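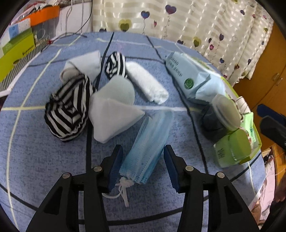
Face masks between the pads of a hand-held gripper, with a pack of wet wipes and other small goods on the mat.

A soft thing can stop a machine more easily than a hard thing. I learned this at Ballton, where I worked on the packing line that fills travel kits. A kit is a bag with a few folded textiles, a pack of wipes, one or two small jars and a bundle of masks tied with string. The arm was trained on human demonstrations made with hand-held grippers, and it was good. On most days I had little to do except bring more bags.

One Saturday in June the arm picked up a bundle of masks, and the loop of the string went over the lower link of the left jaw. The jaws opened above the bag, as they should. The masks did not fall. They hung from the string, and the arm went back for the next item with the bundle still swinging under it. The software believed that the item was delivered, because the jaws had reached their open position. On the next grasp the string was pulled into the pivot. The motor pushed against it for 12 seconds before the current limit stopped it.

My colleague Tarmo Rozīte then did what I think most of us would do. The arm was standing still and the light on the column was yellow. He put two fingers between the jaws to pull the string free. When it came free, the arm saw that the fault was gone and continued its movement. He had a bruised finger and a split nail, and he was back at work on Monday. It was written in the book as a small accident caused by an operator who did not press the stop button.

I do not agree with this sentence, and this is the reason I write.

It is true that he did not press the button. The button was on the other side of the table, behind the bags, and the yellow light had been on 82 times that month. I know this from the log, which anybody could read and which I also had not read. Almost every time the cure was to pull something out with the fingers. We were taught by the machine itself, day after day, that yellow means "help me a little". Then one time it meant something different, and we said that the man was careless.

The supplier, Petrauskas, answered our report politely. They proposed a lower current limit and a short course for the staff. I have nothing against either. But a lower limit would only stop the motor sooner, and it would still start again by itself when the string came out. The restart is the fault. A machine that has stopped because something is caught in it should stay stopped until a person, standing outside its reach, tells it to go. I was surprised that I had to argue for this at two meetings.

The argument against me was always time. At the Lornau site they had tried a manual restart, and the line lost some minutes each shift. I believe them. I only ask what these minutes are compared with. If there are so many stops that the restart becomes expensive, then the stops are the thing to work on, and the cost shows us where to look. With the automatic restart the cost was still there — it was paid by our fingers, and it did not appear in any table.

I have also a smaller complaint, about the demonstrations. When a person holds the gripper and a string catches on it, the person shakes the wrist or uses the other hand, and later this recording is removed as a bad one. So the arm has seen very many clean grasps and almost no caught strings. I think some of these bad recordings should be kept, with the recovery in them. Maybe the engineers will say that it is more difficult than I imagine. I would like to hear them say it with numbers.

At Ballton the stop button is now on our side of the table, and the masks come with a paper band. The automatic restart is still switched on. I have asked for the decision in writing, with a name under it, and I will ask again next month.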